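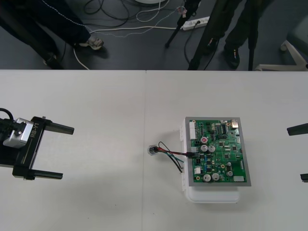 Teaching by Demonstration, Handout 3
Amber Jacobs, Fludcombe, September
2 comments | 3 shares

There are two ways to show a robot a job. You can take hold of its arms and push them through the motions, or you can drive them from a distance with a pair of hand controllers. Hand guiding feels natural for the first few minutes. After that your shoulders begin to file complaints, and your own body is in every camera view, blocking the thing the robot is supposed to learn to look at. For work on circuit boards we use remote control.

What remote control takes away is touch. You can't feel a connector seat. You can't feel a lead go tight either, so watch the slack, and if a wire straightens, stop. Henk De Bruijn's rule is to move at the speed at which you would carry somebody else's soup. He is right, annoyingly.

Before recording

Open both grippers and bring them in from the sides, clear of the table. Put the part where both arms can reach it. Lay the wires out to one side, and vary how they lie between takes. A robot that has only met tidy wires will be no use to anyone who owns real ones.

During a take

Hold the housing with one arm and work with the other. Keep the fingers off the capacitors, which stand up like handles and are not handles. If you miss a grasp, back off, open and try again in the same take. The recovery is worth keeping – students always want to delete it, out of vanity. Long pauses are another matter. The model will copy your hesitation faithfully, and then you will have two of you dithering over a plug.

After a take

Label it good, recovered or failed. "Sort of" is not a label, whatever the Hoekstra group wrote last term.

For the coursework, each pair records 300 takes of the plug task, swapping operator whenever the grip gets sloppy. Lendow has the reading for next time. Read the section on delay before you come, as we shall be adding some on purpose.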